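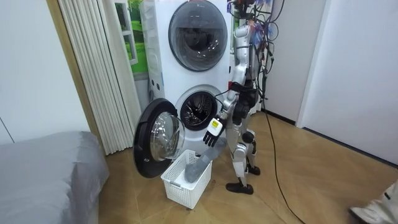 Stacked washer and dryer, with the laundry basket on the floor in front.

Washing your riding gear at home: tips from a small garage

After a long summer of riding, the textile jacket and pants smell like exhaust, insects and old rain. Many riders I know are afraid to wash them and only wipe the front with a wet cloth. I did the same for three seasons. My Tomis touring jacket cost 800 when it was new, so I was careful with it, maybe too careful. The dirt in the fabric works like fine sandpaper, and the waterproof layer cannot breathe when it is full of salt and dust.

Before the wash

Read the label first. If it has the crossed-out tub, stop and take the jacket to a cleaner who knows motorcycle clothes. Leather never goes in the machine, also not the suits with only leather patches on the knees.

Take out all the protectors – shoulders, elbows, back, hips, knees. Make a picture with your phone of how each one sits in its pocket, because left and right look the same until you try to put them back. Take out the thermal liner too. Empty every pocket. I once washed a fuel receipt and one pair of ear plugs, and small white paper pieces were in the mesh until October.

Close all zippers and all hook-and-loop straps. An open strap will catch the mesh lining and pull threads from it. Turn the pants inside out, but leave the jacket with the outside out if the front is covered with insects.

For the insects, lay a wet towel over the chest and sleeves for half an hour. Then most of them come off with a soft sponge. Do not use the brush you have for the chain.

In the machine

One jacket is one load. When I put the jacket and pants together, the drum was too full and there was still soap in the collar. Use liquid detergent for sports clothes, half of the normal dose. No fabric softener and no bleach. Softener leaves a film and the rain goes straight in after that.

My label says 30 degrees, gentle cycle, and the lowest spin. I always add one more rinse. If your machine had softener in the drawer last time, wash out the drawer by hand first.

Drying

Hang the jacket on a wide hanger, in the shade, with the zippers open. It needs one full day, sometimes two. Some membranes want a short time in the dryer on low heat to wake up the water-repellent finish, others will be damaged by it, so again the label decides. A radiator is a bad place in every case.

When water does not make drops on the sleeve any more, I use a spray for waterproofing. I do it outside, on the still damp fabric, and wipe away the extra after two minutes.

Gloves and helmet lining

Textile gloves I wash by hand, wearing them, like washing my hands with soap. Press the water out, do not twist the fingers. The cheek pads from my Dreltham helmet go in a bowl with lukewarm water and a little baby shampoo. Let them dry completely before you snap them in again.

How often

I wash the jacket two times in a season. Last year I rode 2,365 miles in it between the first wash and the second, and the water in the bucket from the pre-soak was almost black. If you ride mostly in the city, behind trucks and buses, do it sooner.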